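Orolex two-arm sorting method, as released by Cetenell
Reviewed February 8, 2018

Orolex is a method for training a two-arm cell to sort mixed household items into open bins from recorded operator demonstrations. We ran the reference version on our own bench against Kofler, the scripted planner we have used up to now. Both used the same arms and parallel grippers.

Training took 181 demonstrations. Item positions, bin positions and the cloths were changed between episodes, and neither method was given a fixed map of the table. We then logged 643 pick attempts. 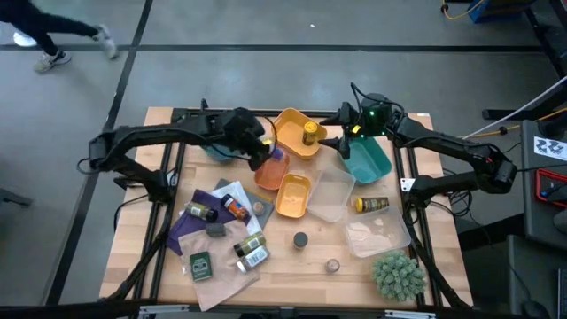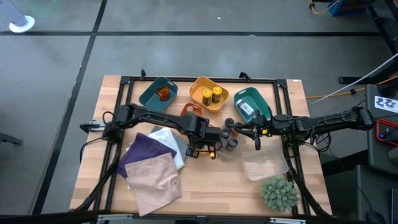 Bins, small containers and overlapping cloths on the bench, with an arm mounted at each side.

Orolex dropped 21 items over the full set. Kofler did worse on anything lying on fabric, where its height estimate was often too low and the fingers closed on cloth. On bare wood the two were hard to separate.

Clear bins remain a weak point. The depth input is noisy through translucent plastic, and the policy sometimes released over the rim. Adding demonstrations with clear bins helped a little. The arms also hesitate when both are assigned targets near the centre line. We saw 2 full stalls, each cleared by a manual reset.

Setup is slower than the documentation suggests. Calibration must be repeated whenever a base is moved, and the Flato logging format needs a converter that is not included. Error messages are terse.

Recommended for labs that already collect demonstrations and can tolerate the occasional stall. For rigid items on a plain surface, Kofler is cheaper to run and easier to debug. Cetenell lists a revised release for April, with changes to arm scheduling. We will repeat the clear-bin trials on that version.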